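Chapter 9
The Shoe Rack, or Where the Day Comes Off

Most books on keeping house begin in the kitchen, where the author can be sure of an audience. We begin near the floor, by the wall, at a piece of furniture that gets bought in haste and is then blamed for years.

A shoe rack has one job. It holds pairs. A shoe alone on a shelf is a question, and by January the average hallway is asking several. Meinrad Gruber, whose survey of 1,351 hallways you met in Chapter 2, found that people rated their own racks "tidy" so long as nothing had fallen on them recently.

Slippers are the hard case. They are soft and light, and they leave the foot at odd moments, often one at a time. A two-level rack in light wood is enough for a small household, provided the household agrees on which way the toes go. Few do.

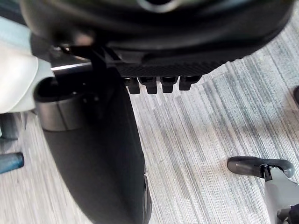
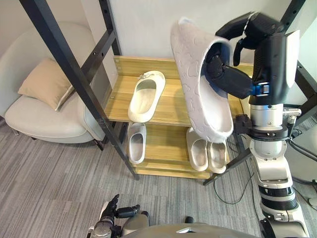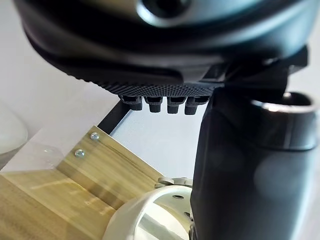

Before reading on, decide where you stand on the matter of toes. The toes-in school, led by Sheila Bunting, likes a row of heels that can be hooked with a finger on the way out. The toes-out school likes the look of the thing and puts up with the bending. Both have written at length - Bunting at very great length - and we give each a fair hearing in Section 9.2.

Section 9.1 deals with finding the mate of a single slipper. Section 9.3 takes up the lower shelf, which fills first in every home and is swept last. You will need a tape measure, a damp cloth and the use of a rack, preferably one belonging to somebody patient.

Key terms: pair, stray, heel-forward, lower shelf, overflow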